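12 February 2024. Notebook, visit to Tosis

Back from the open day and still buzzing, so writing this up before it fades. We got two hours on the floor and I could have stayed all night! The hall goes back a long way, with humanoids standing among the desks and a bed made up as a practice area for gripper work.

Best bit for me was the hand-held gripper. You squeeze, the two fingers close, and the pick is logged as you do it. Their Mamo set has 2,657 picks in it since December, 438 of them on cloth (lovely stuff, cloth, always a fight).
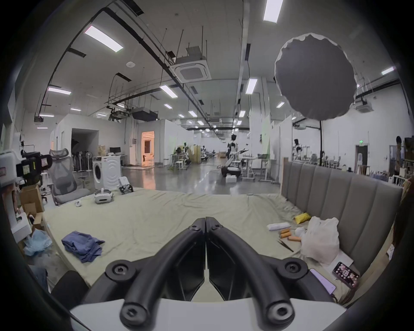

Somebody from Planton asked whether picks done by hand would carry over to an arm at all, given that a person's wrist does so many small things without thinking. Fair point, and the guide took it well: they replay a batch on the arm every week and throw out whatever it can't reach. Last batch lost 107.

Things to try on Tullis:
- thin tools first, tweezers or similar, lying flat
- slower close on soft items
- ask Tosis for their finger drawings, they offered

Bench 2 is free on Thursday. I've put our name on it.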